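Nilier Sentence Completion Record Set
Projective Methods, Koller Series

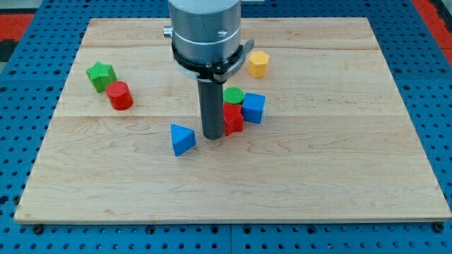
The Nilier Sentence Completion Record Set is a paper-and-pencil instrument for use in training programs and supervised clinical practice. It presents the respondent with 79 unfinished sentences, to be completed in the respondent's own words. The stems address family relationships, work, friendship, fears, wishes, and the respondent's view of the self.

The set belongs to the projective tradition in personality study. Open wording leaves the respondent free to choose the direction of each answer, and the examiner reads the completed record for recurring themes, omissions, and changes of tone. Results are intended to be considered together with an interview and other sources of information. The set does not provide a diagnosis.

Contents
Examiner's manual, 254 pages
Response booklets, pack of 22
Scoring summary sheets, pack of 22
Theme reference card

Editions
The Ehlers edition is intended for adults. The Flindis edition is intended for respondents aged 11 to 17 and uses shorter stems and larger type. Booklets from the two editions are not interchangeable, and each edition has its own scoring summary sheet. The manual covers both.

Administration
The set may be given individually or in small groups. There is no time limit. Respondents should be told that there are no right or wrong answers and that they may leave an item blank and return to it later. Examiners are asked to record the order of completion where it differs from the printed order.

Scoring
Each completion is assigned to one of the theme areas listed in the manual and rated for emotional tone. Worked records are provided in the second part of the manual. New examiners should score the practice records before using the set with respondents.

Purchaser qualifications
Orders are accepted from licensed psychologists, accredited training programs, and graduate students with a supervisor's written approval. Proof of qualification is required with a first order only.

Ordering
Response booklets and summary sheets may be reordered separately. Please state the edition when ordering. Opened packs cannot be returned. The revised theme reference card will be included with all orders shipped from April onward.

Page last updated 2/20/22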